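Drirley Community Pantry: Progress Report to the Lazaridis Fund
January 23, 2022
Submitted by Sabina Slanina, program lead

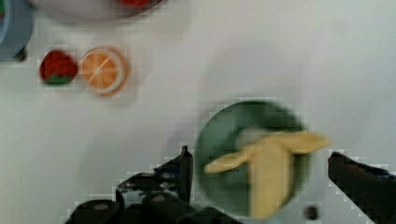 A toy banana in a green bowl on a white tabletop.

We are halfway through the grant and I'm so happy to be writing this one! When I sent the last report in August we were still waiting on the walk-in cooler and working out of the back hall at Draltov Street, and I promised you better news by winter. It's here.

Food given out
We handed out 3735 boxes between August and the end of December. The share of fresh produce in each box is up a lot, mostly thanks to the cooler (it finally arrived, and it fits, with a hand's width to spare). Before we had it, greens had to go out the same day they came in. Now we can hold a delivery over and pack it properly, and families are getting lettuce and green beans in good shape. Apples are still the favorite by a mile. Turnips are not, but we've started putting a recipe card in with them and fewer come back to the swap table.

Home delivery
Delivery started in the fall with eight households and now reaches 90. Most are older people on the Vandthorpe side of town, where the bus was cut back last year. Drivers go out twice a week on two routes. We had planned on one route, but the hill roads took far too long in the first snow, so we split it. That put fuel over budget for November and December. I moved money from the printing line to cover it, as we discussed on the phone, and the revised budget is attached.

Family cooking classes
This is the part I could talk about all day. We ran eight evening classes and every one filled up. Parents cook, kids have their own table with a food sorting game, and everybody eats together at the end. The bean soup night was a huge hit, and we had people asking for the recipe at the pantry door for weeks afterward. We'd like to run the next set on a Saturday morning as well, for parents who work evenings.

What has been harder
Eggs. Our supplier raised prices twice and we went most of December with half cartons. I'm talking to two farms outside Vandthorpe and hope to have a firm price before the next order. The intake form is also still too long. We cut it to one page, and I think we can lose a few more lines.

Next steps
Start the Saturday classes, settle the egg supply, and get shelving up along the north wall at Draltov Street. The quote for shelving came in under what we set aside, so I'd like your okay to put the difference toward a second set of insulated delivery bags.

Receipts and the class sign-in sheets are in the attached folder. Please come by on a packing day if you can!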